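Section 6. Teaching by Demonstration

This section explains how to record a task by remote control and how to prepare the recording for use on the Nonero cell. It assumes that the arm has been installed and homed according to Section 2 and that the Putura teaching software is running on the operator station. Operators who have not completed the basic safety training must not carry out the procedures in this section without supervision.

6.1 Before you begin

A demonstration is a single, complete performance of a task, carried out by a person who steers the arm with the hand controller. The software stores the position of every joint, the opening of the gripper and the view from each camera for the whole of the recording. A set of demonstrations of the same task is called a batch.

Two persons are required for each session: an operator, who steers the arm, and an attendant, who resets the table and holds the portable stop button. The two may exchange roles between recordings but not during one.

Confirm the following before power is applied to the arm:

The work table is level and locked in place.
The fingertips are clean and firmly seated.
The arm cable has enough slack to reach every corner of the table without pulling.
Both stop buttons have been tested during the current shift.
At least 26 GB of free space is shown in the Putura storage panel.

CAUTION: Do not bypass the portable stop button, even for short trials. The arm may move suddenly when the hand controller is first connected.

6.2 Arranging the work table

1. Clear the table and wipe it with a dry cloth.

2. Place the target container first. For sorting and packing tasks, a rigid container with straight walls is recommended. Do not fasten it to the table; small shifts in its position are useful in the recorded data.

3. Place the objects named on the task sheet. Vary their positions from one recording to the next. Objects may stand close together or partly behind one another, provided that the gripper can reach the one to be picked up.

4. Check each camera view in the preview window. Move lamps or blinds if reflections hide the object that is to be picked up.

5. Enter the task name and the object list in the session form. Use the same wording for the same object throughout a batch. An apple entered as "green apple" in one recording and "apple, light" in the next will be treated as two different objects.

NOTE: Clear containers are permitted. They are harder for the depth camera to measure, and a batch that uses one should include more demonstrations than a batch that uses an opaque container.

6.3 Connecting the hand controller

1. Set the arm to Standby. The status field in Putura must read STANDBY before you continue.

2. Hold the Penner hand controller in a relaxed position, with the elbow bent and the wrist straight.

3. Press and hold the side trigger for two seconds. The arm will align itself with the controller at low speed. Keep your hand still until alignment is complete.

4. Move the controller slowly in each direction and confirm that the arm follows. If it moves the wrong way, release the trigger and repeat the alignment from step 1.

5. Open and close the gripper once, well above the table.

CAUTION: Releasing the side trigger stops the arm but does not open the gripper. A held object will remain held. The attendant must not take an object out of the gripper by hand unless the arm is in Standby.

6.4 Recording a demonstration

1. Move the arm to the start position shown on the task sheet.

2. The attendant says "clear" and steps behind the marked line.

3. Press Record. Wait for the tone before moving.

4. Bring the gripper over the first object, pause briefly, and then lower it in a straight line. Avoid approaching from the side when other objects stand nearby – the outer surface of the housing is wider than the fingertips and can push neighboring objects out of place.

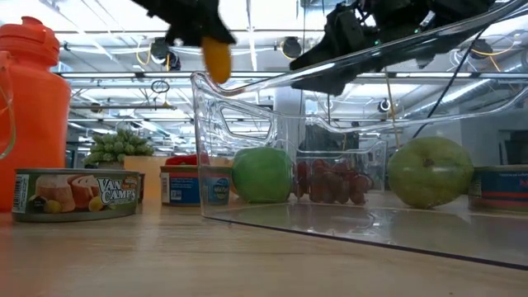
5. Close the gripper until the force bar in Putura turns solid. Fruit and other soft items should be held with force setting 2. Cans, bottles and boxes may be held with the standard setting.

6. Lift the object clear of the container walls before moving sideways.

7. Lower the object into position and open the gripper. Do not drop objects from a height, even when the task sheet allows it for speed.

8. Return to the start position and press Record again to end the demonstration.

Move at a steady pace. Long pauses, repeated small corrections and sudden changes of direction will be copied by the trained model. If you lose your place in the task, end the recording and mark it as Discard. Do not attempt to complete the task from the middle.

A missed grasp does not need to be discarded if the operator recovers at once and completes the task. Mark such a recording as Recovered. These demonstrations teach the arm how to try again, and a small share of them in a batch is desirable.

6.5 Resetting between demonstrations

1. Set the arm to Standby and confirm the status field.

2. The attendant returns the objects to the table in a new arrangement. Include positions near the edges of the reachable area as well as the center.

3. Turn labeled items so that the cameras see a different side each time.

4. Replace any fruit that has become bruised or split. Wipe away juice from the fingertips with a damp cloth, then dry them.

5. The operator should rest the hand controller on its stand during each reset.

NOTE: Exchange roles after every 26 demonstrations or sooner if the operator is tired. Fatigue appears in the recordings as drifting movements and late grasps well before the operator becomes aware of it.

6.6 Reviewing and submitting a batch

1. Open the batch in the Putura review window. Recordings are listed in the order in which they were made.

2. Play each recording at double speed. Confirm that all camera views are present and that the gripper trace has no gaps.

3. Correct any object names that do not match the task sheet.

4. Select Submit. The batch is copied to the Gunari server and locked. Locked batches can be viewed but not changed.

If a fault is found after submission, send the batch number and a short description of the fault to the data coordinator, Huguette Morin. Do not record a replacement batch under the same number.

6.7 Common faults

Arm does not align with the controller. The start position is too close to a joint limit. Return the arm to its home position and repeat Section 6.3.

Error 262 during recording. The connection to one of the cameras has been lost. The recording is closed automatically and marked as Discard. Check the camera plug at both ends before starting again.

Gripper closes but does not hold. The fingertips are worn, dirty or poorly seated. Clean or replace them as described in Section 2.

Arm movement is uneven. The hand controller battery is low, or another device is using the same radio channel. Charge the controller and select a different channel in the Penner settings.

Faults that are not listed here should be reported to the cell supervisor, Eyvindur Bergmann, before any further recording is made.

Related sections
Section 2. Installation and Homing
Section 5. Hand Controller Care and Charging
Section 7. Training and Testing a Model
Task Sheet Template (Packing and Sorting)

Nonero Cell User Guide | Revised 4 February 2019 | Contact Documentation | Back to top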